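Chapter 5
A Visit to the Handling Hall

Before we study grippers with formulas, it is useful to stand next to one. This chapter begins with an open day at the Bavencombe site of Buvwood, where visitors are led in small groups past the working cells. The tour starts at ten in the morning and ends at the cell which the staff call Bonder.

In June the hall received 126 visitors. Most of them asked the same thing: how does the machine know where its fingers are? The guide did not answer at once — she opened the gripper, let the arm wait, and asked the group to look at the two pads and the gap between them.

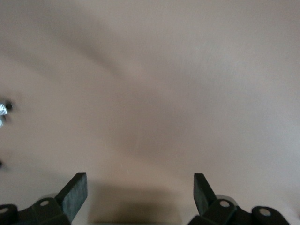 The gap is the first quantity we will need. We call it the opening, and in Section 5.1 we define it for two parallel fingers. Section 5.2 adds the force of the pads, and Section 5.3 returns to Bonder with the measurements from the visit.

Keep a ruler and some paper near you — the first exercise needs both.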